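Ticket 524: Hand-held gripper, jaws close off-center, wrist camera view drifts between units
Status: open, waiting on parts
Site: Stondton bench
Hardware: Plandach hand-held gripper, two units (A and B), parallel linkage, brass bushings
Software: Rathnayake recorder, stock settings

Reported problem

Operator says unit B grips long objects a little to one side and that the same grip looks different in the recordings from unit A. Asked us to compare the two before the February collection starts and say which one to keep on the main bench.

Log

9:10. Both units on the bench. Checked screws on the jaw blocks with the small hex driver. All tight on A. One on B took a quarter turn. Wiped both lenses.

9:25. Opened and closed each unit by hand 80 times with nothing between the jaws. A is smooth the whole way. B has a slight catch shortly before full close. You can feel it in the trigger but you can't hear it.

9:40. Measured the gap at full open. A is 80 mm and B is 80 mm, so the travel itself is fine. Swapped the trigger springs between units. The catch stayed with B. Swapped them back.

10:05. Grip tests with something long and curved, because that is what the operator was using when the complaint came in. Aim is to close just below the narrow part and see whether the object stays lined up with the camera.
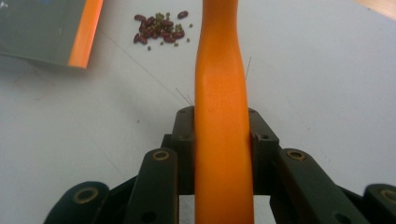 Did the same hold 41 times per unit and wrote down the offset from the center line each time. Unit A stayed within 1 mm. Unit B went up to 3 mm, always toward the same side. Turning the object around end for end made no difference, so the shape is not what is pushing it over.

10:50. Suspected the camera mount on B. Loosened it, seated it against the stop, tightened it again. Ran the recorder's calibration card. Image center now agrees with A. The offset in the grip is still there, which means there were two separate faults and the mount was only one of them. The operator's note about the view looking different is covered by the mount. The note about the grip is not.

11:15. Checked the linkage on B for play. Held the frame and pushed each inner link sideways with a finger. One side moves slightly more than the other. Same check on A, no difference side to side that I could feel.

11:30. Tried a thin washer behind the loose link on B. The catch got worse. Took the washer out.

11:45. Repeated the holds with a lighter squeeze and then a firm one, stopping at each to look at where the blocks meet the object.
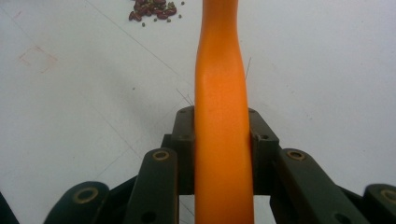
Squeeze force does not change much on unit A. On unit B the light squeeze is close to centered and the firm one is not. That fits a worn bushing: with little load the link sits where it should, and with more load it takes up the slack and pulls the jaw over.

12:10. Compared with the old Grarnwood gripper from the cabinet. It centers well but is too heavy to hold for a full session and its camera bracket does not fit our lens. Not a replacement. Put back.

Findings

Unit A: no fault found. Use it on the main bench.
Unit B: camera mount was loose, fixed. Inner link bushing probably worn, not fixed.

Actions

Tagged B "light objects only" and moved it to the second shelf.
Ordered a bushing set from Plandach. The set does all the joints, so replace every one while it is open.
Redo the calibration card on B after the rebuild, then the same 41 holds, and attach the numbers here.
Do not mix recordings from B made before today with recordings from A. The image centers will not match.

Leave this ticket open until the rebuild is logged.

Stondton bench support | Contact the help desk | Back to top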